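Community > Manipulation > Teaching by demonstration

Hand-held gripper demos: replace worn finger pads partway through a dataset, or keep going?

Ozan Duman
Member, Prastley group

I am collecting two-handed demonstrations with a pair of hand-held grippers. Each one has a camera looking down at its own fingers, and there is a third view of the whole table from the head. The recordings go through Deveck, which lines up the three video streams with the jaw width and the pose of each gripper. The robot arms carry the same fingers and the same pads as the hand-held units, so in principle what I feel when I close on a part is what the arm will get.

The task is simple on paper. Pick up a soft foam part, seat it, let go, back off. The parts are yellow foam with a bumpy skin, easy to hold and easy to squash. I have 642 episodes so far.

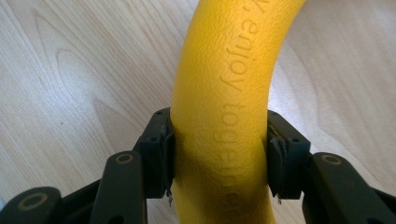

The trouble is at release. When I play the trained policy on the arms, it grasps well and carries well, then opens the jaws and waits. The part leaves one pad and stays against the other for a moment, and it gets dragged a few millimeters when the arm pulls back. I went through my own recordings and found the same drag in 31 episodes, nearly all from the later sessions. In those I can see myself correct for it with a small twist of the wrist before backing off. I did not know I was doing that.

The pads are past their best. The top layer has come up along the upper edge on both fingers and there is a loose bit at the bottom of each one. They still grip. My question is whether to swap them now, which means the dataset will contain two sets of pads that look different on camera, or to finish collecting with the old ones and swap everything at the end.

Setup

Table: light wood top, mostly clear apart from the parts, the stand, a clear plastic pouch and a beige woven item near it.
Fingers: stock parallel pair, dark plastic, two small screw holes in the top of each block.
Pads: Joltatis soft strip, the thinner of the two they sell, cut by hand.
Gripper width: zeroed at the start of each session with the jaws fully closed.
Lighting: fixed. There is one bright patch of glare on the tabletop that I have never managed to get rid of.
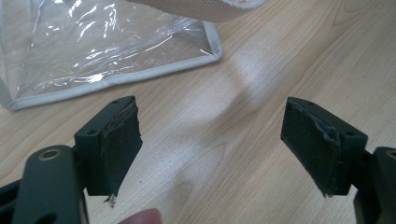 What I have tried

1. Trimming the loose bits with scissors. The drag got less frequent for one session and then came back.

2. Wiping the pads with alcohol before each block. No change that I could measure.

3. Dropping the 31 bad episodes and training again. The arms still wait after opening, though for less time. I take this to mean there are mild cases left in the data that I did not catch by eye.

4. Opening the jaws wider at release. This works for a person. On the arms it makes the finger touch the stand on the far side.

I would like to hear from anyone who has changed pads in the middle of a collection run. I can't redo everything. The table is booked by another group from Wednesday.

Added later: a few people asked what I mean by worn. Look at the upper rim of each pad.

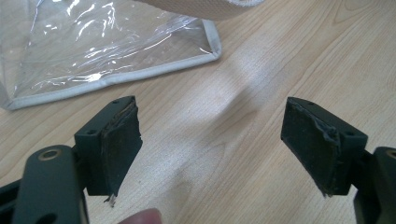
Jaws open over the bare table. The upper edge is lifting on both pads.

kettlehook
Regular

Change them now.

The two things you are weighing are different in size. A change in how the pads look is something a policy can cope with if it sees enough of both. A change in what the human hand does to make up for a bad pad is much worse, as it is baked into the motion you are asking the robot to copy. Your wrist twist is the problem here. The arms see a torn edge, have learned that a torn edge goes with a pause and a twist, and do a poor version of both.

What we do at our place, with a similar gripper:

1. Take a still of each finger at the start of each session, jaws open to the same width, and store it with the session. You need something to compare to.

2. Replace both pads on a hand at the same time. One fresh pad and one old pad is the worst case for release, as the part will always stay with the stickier side.

3. Replace the pads on the robot fingers on the same day, from the same roll.

4. Zero the width again. A new pad is thicker than one that has been crushed for a few weeks. If you skip this, your closed reading is off by two pad thicknesses' worth of error and every grasp in the new data will look slightly looser or tighter than it was.

5. Record 100 episodes on the new pads before training anything. Then train once on all of it with the 31 left out, and once on the new ones alone. Compare only the release, from jaw opening to the arm being clear.

On your point 4, leave the opening width alone. If the stand is in the way at that width, the arm will find it sooner or later no matter how careful you were by hand.

Also check how the pads are stuck on. If you cut the strip flush with the top of the block, the edge catches on everything you lift toward. Cut it a little short of the top and round the corners. Ours last three times as long that way.

ridgeline_9

just use tape over them. cloth tape, one layer. did a whole summer like that, was fine

kettlehook
in reply to ridgeline_9

It will hold, but cloth tape on foam slides more than bare pad does, and then the robot needs the same tape in the same place. I would only do this on throwaway data.

T. Marrow
Member

I mostly agree with kettlehook but would add something on the recording side.

Look at where the other hand is during your release. In two-handed work the idle hand tends to drift in to help, especially when the part sticks. If your left gripper creeps toward the part in the later sessions, then the policy has learned that as well, and new pads will not remove it from the old data. Plot the distance between the two grippers over the last two seconds of each episode and sort by date. If there is a trend you will see it right away.

The pause after opening may have a second cause. People stop and look after they let go. It is a natural thing to do and it produces a run of frames in which nothing moves. The policy sees many frames of "open, still" followed by more "open, still" and has no strong reason to leave. Trim those down. I keep at most 3 frames of no motion after the jaws reach full width. We run the trim as a script before export and keep the raw files.

One more, on the stand. If it is clear plastic, it will be hard to make out in the wrist views, and the head view may be the only one where its edges show well. Before you blame the policy for touching it, mask out the head view and see if the failure rate moves. We put a strip of matte tape along the rim of a clear fixture from Bouvier once and the contacts stopped. You would have to do that for all new data, so decide before you start the 100.

Ozan Duman
Author of this thread

Thank you both. I made the distance plot. T. Marrow is right, there is a slow drift in the left hand over the last four sessions. It ends up closer to the part than I would have guessed, though it never touches.

New pads are on, all eight of them counting the arms, cut short of the top edge with rounded corners. Widths zeroed again. I have also made a rule for myself that the left gripper stays low near the front edge of the table unless the task calls for it.

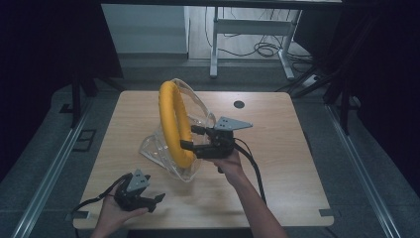

Head view: right gripper against the yellow ring on its clear stand, left gripper held near the front edge.

I left the stand as it is for now. With the head view masked the arms touched it more often, so that view is doing some work, and I did not want to change two things in the same block. If the contacts are still there after the new episodes I will try the matte tape.

The trimming script is running over the old data tonight. One thing I had to watch for: a few of my episodes have a real pause in the middle, where I wait for the ring to stop rocking before I let go, and a plain "no motion" rule cuts those too. I now trim only after the jaws are fully open.

T. Marrow
in reply to Ozan Duman

Yes, only after. Ours keys off the jaw width crossing the open threshold for the last time in the episode. If you regrasp, the first crossing will give you the wrong cut.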